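Home | Syllabus | Handouts | Labs | Contact

Handout 3: Planning and Budgeting for a Handling Cell

Reading before lab on Friday: the Skelladden cost sheet and the first chapter of the Genova notes.

1. Start from the workpiece

A purchase plan begins with the part to be handled. Record its size, weight, stiffness and surface, and the condition of its edges. Arm payload is the figure most buyers look at first, and for light goods it rarely decides anything. Foam board is a good test. The load is trivial, but the sheet bends, creases and marks, so finger shape, opening width and control of closing force carry most of the specification.

Wrist cameras belong in the same section of the plan. A two-finger gripper working a sheet on the floor has to find an edge it can use, and the view past the fingers shows what the controller has to work with.

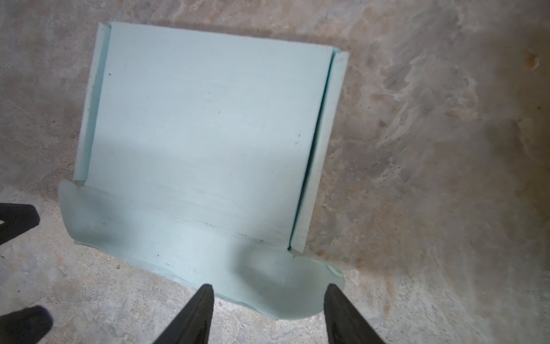 2. Cost lines

Enter each item on its own line. Do not merge tooling with the arm.

- Arm and controller
- Gripper, plus 2 spare sets of fingers
- Wrist camera, cable and mount
- Floor fixing or mobile base
- Guarding and safety review
- Integration labor
- Consumables, including test sheets

For the course project, use the Holomeo quote as the base case and the Ahn quote as the alternative. Holomeo includes the camera mount. Ahn lists it separately, with a lead time of 17 working days. Adjust both to the same scope before comparing totals.

3. Test material

Budget for 100 sheets. Flat, new stock alone gives optimistic results. Include pieces with raised rims, fold lines and uneven edges, and log results for each type separately. Sheets damaged in testing go back into the set under a new type code.

4. Schedule

Place the arm order first, as it has the longest lead time. Fingers can be revised after delivery. Allow three rounds of finger changes and hold the money for them until acceptance. Orders entered after December fall into the next budget period and need a fresh quote.

5. To hand in

One cost sheet per quote, with a one-page note stating which lines are firm and which are estimates.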